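Questions I keep getting about the arm

Last updated 7 Jan 2021

What is Bronirora?
It's my name for the robot arm project I've been building in our shared workshop at Lornen. I started it in June and I'm still fiddling with it most evenings!

Did you build the whole thing yourself?
No, I bought the arm second-hand and wrote the software. The controller is an Enico, which came with a 700-page manual (in very small print), and I've read more of it than I'd like to admit.

What did it cost?
£1,012 so far, and that's with the arm. I've stopped adding up the bolts.

Why toy blocks?
They're cheap, they're bright and they don't mind being dropped. Plain cubes got boring quickly, so I went for stars, hearts and prisms — much more of a challenge for the planning code.
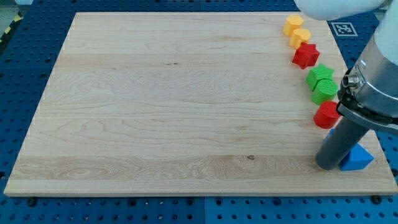

Can I use a different controller?
Probably. I tried a Qin board first and it ran fine, but I had to write my own stop routine and that took me 13 evenings. If you enjoy that sort of thing, go for it.

Is it safe to stand next to?
I run it slowly and keep the stop button by my hand. Please don't reach over the bench while it's moving — ask me and I'll pause it.

Will you share the code?
Yes, once I've tidied it up. Version 2 is the one to wait for, as the first is full of rude comments.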